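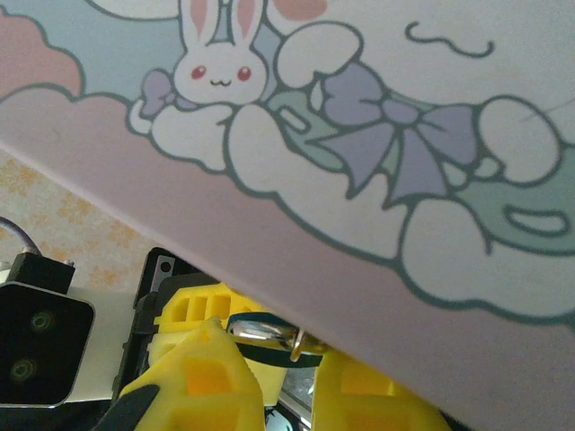 Dadlow Adds Bunny and Cloud Print to Its Tabletop and Desk Line

New Jiller collection pairs pastel prints with table linens for families who do homework, crafts and meals in the same spot

TRARNLEY. Dadlow, the maker of printed home goods, will begin selling its Jiller collection in September. The collection is made for tables that get used for several things in one day. It includes desk mats, storage boxes, folders, tablecloths and placemats. All of the pieces can be bought singly.

The lead design is a white bunny with a lavender bow, drawn among puffy white clouds with touches of pale pink, light blue and mint green. The outlines are dark teal. A larger lavender bow and a long mint ribbon carry the drawing across the surface, and a band of plain pinkish lavender has been left below the clouds. Dadlow is calling the print Cloud Bunny.

"We started with the bunny's face and kept it very small," said Wiesława Witkowska, who drew the print. "Two red eyes and a mouth like a little w. I tried bigger faces and they looked loud on a table. The teal line took longer to settle. Black was too hard next to those pinks and gray disappeared."

Cloud Bunny is the first Dadlow print sold in every product group at once. Earlier children's designs were sold on folders and pencil boxes only, and the company says customers wrote in asking for matching mats.

Planned with customers

Dadlow sent a short set of questions to 2,435 customers before work on the collection began. Of those, 1,723 said that their main table is used for both eating and schoolwork. The answers led the company to drop a planned set of dark prints and to put the table linens and the desk goods in one collection.

"Most people told us they clear the table before dinner and set it all up again later," said Imtiaz Sultana, head of product at Dadlow. "They weren't asking for more storage. They wanted the things on the table to look all right together when they're left out. So we put the children's print next to the cloths early on and looked at them side by side for a few weeks."

The tablecloths in the collection have small repeating prints on pale grounds. Sultana said the small prints were picked to sit under a larger drawing such as Cloud Bunny without competing with it. Several of the cloths were also tried next to stone-look surfaces in gray, a common counter color among the customers who replied.
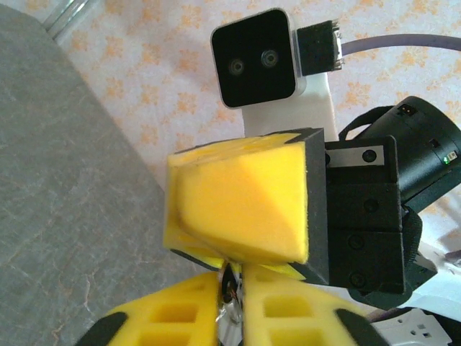
Small orange star-like flowers on a pale tablecloth, with a gray marbled surface at left.

What is in the collection

Desk mats come in two sizes, and both roll up for storage. The storage boxes ship flat and fold together without tape or glue. Folders are sold in packs of four. Tablecloths come in square, oblong and round shapes and are machine washable on a cool setting. Placemats wipe clean with a damp cloth.

Three other prints will be sold alongside Cloud Bunny. They are Ribbon, which uses a mint ribbon with no animals; Little Wave, a teal squiggle on a pale ground; and Plain Lavender. A fifth print is being drawn now and is expected in the spring.

A boxed starter set will hold one mat, one storage box, one pack of folders and one tablecloth. Dadlow will make 1,000 of these sets in the first run. The separate pieces will stay in the regular line after the starter sets are sold.

Where to buy

The collection will be carried in 300 stores and on the Dadlow website. Bisht, which handles distribution for the company, will ship the first orders from its Trarnley warehouse. Stores that already carry Dadlow folders can add the mats and boxes to a standing order. Table linens need a separate order form this season.

"The linens pack differently, so we are keeping them on their own pallets for now," said Ovidiu Gavrilă, operations manager at Bisht. "Stores should expect two deliveries. We'll move to one when the carton sizes are settled."

Prices will be printed in the fall order book, which goes to stores ahead of the launch. Replacement folders and single placemats will be sold online only.

Store events

Selected stores will set up a Jiller table during the first month of sales. Shoppers can handle the mats and cloths and try the boxes before buying. Drawing sheets with the bunny outline will be set out for children. Tables open at 10 a.m. Stores that want to host one should ask their Bisht contact for the display kit.

About Dadlow

Dadlow designs and sells printed goods for the home, including stationery, storage and table linens. Its design studio and sample room are in Trarnley.

Press contact

Cornel Furtună, Dadlow press office, Trarnley
Samples and print swatches are available to editors on request. Please state which print and product are needed.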